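Posted Wednesday by Teodora Dimitriou in Laundry

Dark towels come out of my front loader smelling musty, even when I take them straight out. The machine is grey, second-hand, and I paid $189 for it. I wash at 40 with liquid detergent and a capful of softener. Is it the towels or the machine?

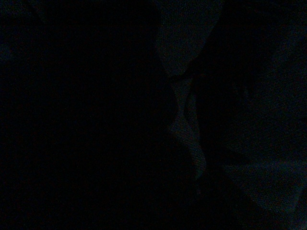
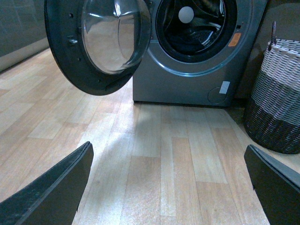
Dim folds of grey-blue in the first one, the washer with its door open in the second.

Arben Softić
Probably the machine. Pull back the rubber seal and wipe inside the fold, then run it empty on the hottest cycle. Your round cover low on the right is likely the drain filter. Put a tray and an old towel down before you open it – mine let out 500 mL of grey water. Leave the door open between loads, and the detergent drawer too.

Snežana Shehu
Softener. Stop using it.

Nuanchan Wannasri
I'd do what Arben says, but wash the towels again as well. Half the usual detergent, 60 degrees if the care label allows it, and an extra rinse. Don't fill the drum right up. Mine took two washes before the smell was gone – the older ones went to the dog.

Comments

Irén Erdős: Does the hot cycle work with vinegar?

Arben Softić: I use a washer cleaner. Check your manual about vinegar and the seal.

Teodora Dimitriou: Filter was full of lint and a hair tie. Doing the hot wash tonight.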